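How to Wash, Sort and Put Back Plastic Bins and Crates

Plastic bins get dirty slowly. Dust packs into the ribs, old tape turns to gum, and the bottoms pick up grit from whatever shelf they sit on. A full wash and sort takes one afternoon for a small storeroom, and we do ours at the Skarkilent workshop on a Friday when there are no deliveries. The same steps work for a garage or a laundry room.

What you need:
Dish soap
A soft brush with a long handle
An old toothbrush
White vinegar
A plastic scraper
Two or three old towels
Painter's tape and a marker

Colored bins with ribbed walls, like the blue one, and pale crates like the white one behind it can go through the same wash. Both are see-through enough to show a shadow of what is inside but not enough to read a label through, so plan on labeling the outside.

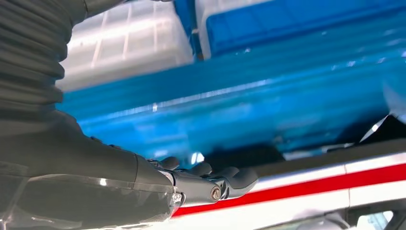
Corinne Dudek

Step 1. Empty everything
Take one shelf at a time. Tip the contents onto a towel and leave them in a pile with a strip of painter's tape saying which bin they came from. If you empty the whole room at once you will run out of floor.

Throw out what is plainly trash now. Leave the harder decisions for Step 4.

Step 2. Check for cracks
Hold each bin up to a window and flex the long sides a little with your hands. A crack shows as a white line, usually at a corner or just under the rim. Run a thumb along the underside of the rim as well. A short crack in the rim is fine for light things such as rags or foam. A crack in the bottom means the bin goes to recycling, if your town takes that type of plastic. Look for the number stamped on the base and check it against the local list.

Step 3. Wash and dry
Use warm water, not hot. Thin bins can warp in very hot water and then the lids never fit again.

Brush in the direction of the ribs, then go over the corners with the toothbrush. For tape residue, lay a rag soaked in vinegar over the spot for 5 minutes and push the gum off with the plastic scraper. A metal scraper leaves scratches that hold dirt.

Rinse and set the bins upside down on towels, tilted so one edge is raised. Crates with openings dry faster than solid bins. Do not stack anything until the insides are dry to the touch. Nested wet bins stick together and smell sour after a week.

Step 4. Sort by size
Put like with like. Ours come in two lengths, 18 inches and 22 inches, and for years they were mixed on the same shelf, which meant that the short ones disappeared behind the long ones. Long bins now go on the bottom shelf and short ones above.

Heavy items go in the smallest bin that will hold them. A large bin full of hardware is hard to lift and the walls bow out. A box of 1000 screws should stay in its own carton and sit inside a small bin.

Step 5. Deal with the wire pieces
Thin metal rods, rack tines and wire holders do not belong loose in a bin. They slide to the bottom, poke through the openings in a crate and scratch the plastic. Hang them or stand them on end where you can see them.

A slight bend is normal in thin rod and can be left alone. If a rod has to fit through a hole, roll it on a flat bench to find the high spot and press it down by hand. Wipe it with a dry cloth before you hang it. File any sharp end, or push a rubber cap onto it. We buy ours from the Bident catalog, but any cap that grips will do.
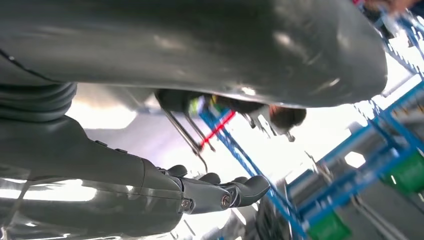
Labels and Putting Back

Label the short end, the side that faces out. Write what is in the bin in two or three words, such as "rubber caps" or "clean rags." Painter's tape is good enough for the first month. Once the arrangement has settled, change to printed labels.

Put a label on the shelf edge too, so an empty slot tells you what is missing.

Leave a hand's width above each bin. If you have to pull a bin all the way out to reach in, it will end up on the floor.

Wipe the shelves before anything goes back. Start with the bottom one, since the heavy bins go there, and work up.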